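November, notebook 24, late afternoon

Picking up where I left off before lunch. The big bench is clear at last, apart from whatever Colm C. puts on it the second I turn my back. (Two Colms in one workshop is too many. Colm C. is Coughlan, Colm M. is Mulligan, and I'll try to keep the initials straight this time because Yu-na complained she couldn't follow the last entry at all.)

So, the job: get the small containers off the bench and into storage, with labels that mean something to a person other than me. We had 17 of them this morning. Four were duplicates of the same wax and I combined those into two, after checking with Sorcha that they really were the same batch. She sniffed both and said yes, which I'm accepting as a test method for wax and for nothing else!

Labels: I started with the paper ones and gave up. The glue lets go on anything curved, and the ink smears if you've got oil on your thumb, and who in here hasn't. Switched to the Beltance tape, the narrow one, printed at the second smallest size. Sticks well on the glass jars. On the plastic ones I wiped the side with alcohol first and left it a minute. One lifted at the corner anyway so I went round again with a longer strip and overlapped the ends. Much better. If you're doing more of these, overlap by a fingernail and press down with a rag.

Format is name, then who opened it, then month. No codes. Irfan wanted codes, and he has a whole list with Panov numbers on it going up to 2079, and I said fine, keep the list, but I want to be able to read the word "grease" on the grease. 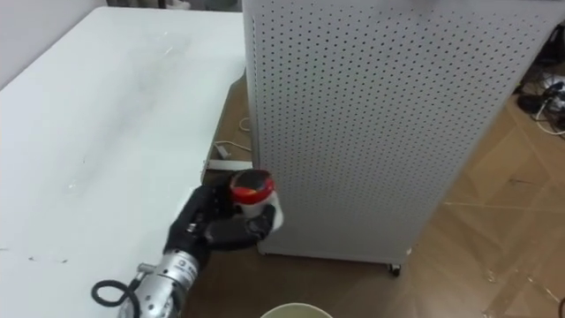
Lids are my real interest today, so a bit on those. I've been sorting by lid color as well as by label, and I think it's worth doing properly: red for anything we use up and refill, blue for hardware, clear for stuff I haven't made my mind up about. A shiny red lid on a little white container, like the one held up just past the corner of the bench, is easy to pick out from across the room, and the white band under the lid gives you a nice edge to line the tape up against. I'd been sticking the tape wherever it landed. Now it goes a finger's width below the lid on all of them, and a row of them looks so much tidier (I know, I know, but it does).

Blue lids came from the Matei order and they don't fit the older jars. They go on, they just don't tighten, they ride up on the thread and sit crooked. I tried three before I believed it. The old jars keep their old lids and get a dot of blue paint on top. Paint's still tacky as I write this so don't stack them.

Cabinet next. I'd like the refill things at chest height and the hardware below, heavy stuff lowest. Sorcha would like the refill things lower because she's the one who uses them most and she's a head shorter than me. Fair. We settled on her shelf. I moved the masking tape and the spare brushes up one to make room, so if you go looking for brushes, look up.

Bench top: gave it a going over with the mild cleaner. The gray scuffs across the middle are stubborn. I had a go with the white eraser block on a patch near the back and it does fade them, but it also takes the sheen off if you lean on it, so I stopped. Colm M. says the Nirnberg paste is what he used on his own table at home. I'm not putting anything on ours till I've tried it on an offcut. Could live with the scuffs, to be fair, it's a workbench.

Things I couldn't identify: one jar of gray powder, one of something that was probably thread locker in a former life. Both on the windowsill with a question mark on the tape. Claim them or they go out with the rest of the waste.

Time spent, including the argument about codes: most of the day. Longer than I'd planned but I did stop to fix the tape printer, which had eaten its own cartridge. Pull the cartridge straight up, don't twist, and wind the slack in with a pencil before it goes back.

Still to do
Order more narrow tape, we're on the last roll.
Second coat of blue on the old lids.
Ask Yu-na whether she wants the 11 empty jars or if I can recycle them.
Try the Nirnberg on an offcut.
Irfan's list, pin a copy inside the cabinet door so he's happy.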